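I have had the Ondent finger-and-strut kit on our pair of hand-held grippers since May, and this is a review of the kit from the point of view of the person who services them. Kazemi sells it as a drop-in refit: two yellow fingers per gripper, an open black frame to go around them, screws, and a sheet of torque values. We use the grippers on cloth all day, mostly clothes, which is hard on fingertips and harder on alignment.

## Fitting

The first gripper took me 83 minutes from opening the bag to closing the fingers on a test strip. The second took less than half of that. Most of the lost time was the frame. The base screws are small, and if you tighten one side before the other is started, the frame leans and one finger rubs. Start every screw by hand, then go back around with the driver.

The manual shows the finger going on with the frame already in place. I would do the fingers first. There is more room for your hands, and you can check the gap before anything gets in the way.

Zero the fingers after fitting, before you load the old settings. I loaded the old ones first and got a jaw that stopped short of closed.

## On the job

We set up for clothes on a large bamboo mat made of small tiles. A mat like this is a fair test of fingers because there is an edge every inch or so for a tip to find. The new tips are narrow enough to get under a denim hem without bunching it, and they let go cleanly. The old ones held on to stitching.

The slots in the fingers fill with lint. I blow them out at the end of a shift and wipe the pads with a damp cloth. It takes a couple of minutes per gripper. Skip it for a week and the grip on thin fabric gets noticeably worse. 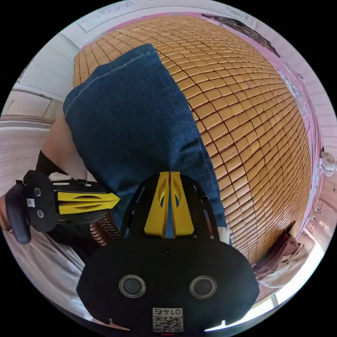

## Wear

I log closes on both units. The right gripper was at 1,471 when I first saw play in a finger, a slight side-to-side wobble at the tip. It came from a base screw that had backed out half a turn. I put a drop of medium threadlocker on all of them and the wobble has not come back. Ondent should ship the screws with a patch already on.

The left gripper gets turned on its side a lot, so I expected it to wear unevenly. So far the two fingers measure the same. The struts have taken a few knocks - scuffs only, no cracks.

## Spares

Fingers come in packs of 24, which is far too many for a shop with two grippers. I asked the Wesden counter in Zultville to split a pack and they would not. Struts are sold singly, and an order took 23 days to reach us. Buy one extra strut with the kit and keep it in the drawer.

## Verdict

Good fingers, a decent frame, poor screws, and a manual with two steps in the wrong order. I would buy it again for fabric work. If you mostly handle boxes or bottles, the stock fingers are fine and you can save the money.

One more note on labels: if yours carry a QR label on the housing, keep solvent off it. Use a dry brush around that area.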